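The Long Way Back to a Level Court

The badminton hall at Flividdale was built for something else. It went up as a seed warehouse, and the loading bay is still there at the north end, behind a curtain that is meant to stop the draft and mostly does. When the club moved in, it painted three courts on the old boards, hung its own lights and put the heating on a coin meter. Players who learned the game there still serve a little low, a habit from years of keeping the shuttle under the beams.

The hall closed in August, when a survey found that the floor had dropped along one side. The fall was small, but it ran straight across the back of court three, and two joists under it had gone soft. The club was told it could keep using the other two courts if it fenced off the third. It decided to shut the whole building and do the job properly.

The decision split the membership. The league players wanted to keep at least one court open, and they had a fair case. Flividdale's first team had just gone up a division for the first time in 34 years, and it would now have to play every home match somewhere else. The social players, who make up most of the club, were more patient. They also paid for most of the floor.

The somewhere else was Nundside, a school gym on the far side of the river. It has one full court and one that runs into the wall bars, so doubles pairs on the second court learn to call early for anything deep. The school gave the club two evenings a week. Visiting teams found the place hard to get used to, with its high white ceiling and pale walls that make a shuttle difficult to pick up off a lift. Flividdale won four of its first five matches there.

The best of those was against Kusora, the side that has finished above everyone else in the district for most of the past decade. Kusora plays a flat, quick doubles game, with the serve kept tight and the third shot driven at the body. Flividdale's top pair had lost to it so often that they changed their whole approach. They lifted almost everything, stood side by side and made the Kusora pair hit down again and again from the back of the court. The first game went to Kusora. The second lasted a long time and went to Flividdale at 24-22. By the third, the smashes were landing in the tape.

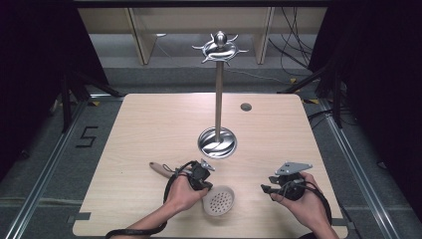 A polished metal stand on a light wood tabletop.

It was not pretty badminton, and the players say so themselves. Lifting against a strong attacking pair is usually a way to lose slowly. It worked that evening for two reasons. The Nundside ceiling allowed a much higher lift than the old warehouse ever did, and the shuttles were running slow in a cold gym. A week later, in a warmer hall, the same pair tried the same plan and were off court in less than half an hour.

The new floor, meanwhile, took longer than anyone had planned. The first idea was to replace the two bad joists and sand the rest flat. Once the boards came up, it was clear that the warehouse had been built in two stages, with the newer part resting on a different footing. The contractor, Sadeghi, advised taking out the full floor and laying a sprung one on a fresh frame. That added $3753 to the bill for timber alone, before labor.

The club raised the money in the usual ways. There was a sponsored rally, in which two juniors tried to keep a shuttle in the air for 700 strokes and got there on the sixth attempt. Old floorboards with bits of court line on them were sold to former members. One buyer asked for the stretch of service line where he had foot-faulted in a county final, and the club found it for him.

A sprung floor matters more in badminton than people who do not play might think. The game is made of lunges. A player going into the forecourt lands hard on the heel of the racket-side foot, then pushes back out of it at once, and does this hundreds of times in an evening. On the old boards, knees and Achilles tendons took the load. Several of the older members had cut back to one night a week, and a few had stopped - not from lack of interest, but because the next morning had become too unpleasant.

The junior section was the bigger worry. It had 200 names on its books before the closure, and there was no room for most of them at Nundside. The coaches ran footwork sessions outdoors while the weather held, using chalk marks on the tennis courts and no shuttles at all. Some of the children drifted off to other sports. Others came back with better movement than they had before, having had little else to practice.

The new frame is now down and the top surface is half laid. Court three will be first to get its lines. The beams are staying where they are, so the low serve should survive as well. The coin meter has been taken out, and the new heating runs on a timer, which the league players have already asked to have moved back an hour.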